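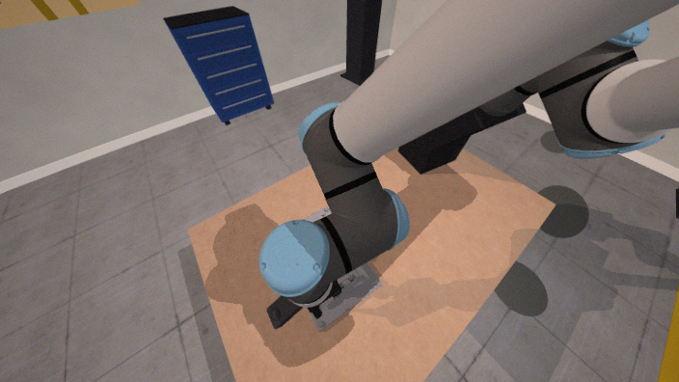 Robot arm with light blue joint caps and a black gripper. Computer rendering.

The Borrowed Conscience: Essays on Guilt and Blame
Imrie, 2nd edition, paperback
Item no. 1274

A collection of 11 essays on how guilt is assigned, accepted and passed on within families and workplaces. The opening essay separates guilt from shame. Later essays treat apology, inherited debt and the Prumodwood letters. 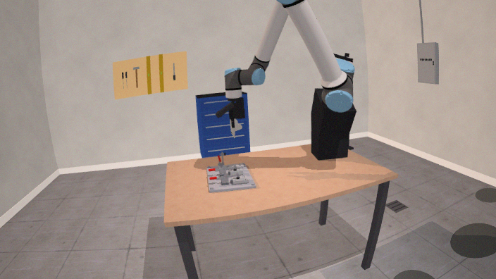

The second edition adds an index and a revised bibliography. Essay order is unchanged, but page numbers differ from the first edition and citations should be checked.

Pages: 500
Binding: sewn
Series: Pridolside Essays
Availability: reprint due November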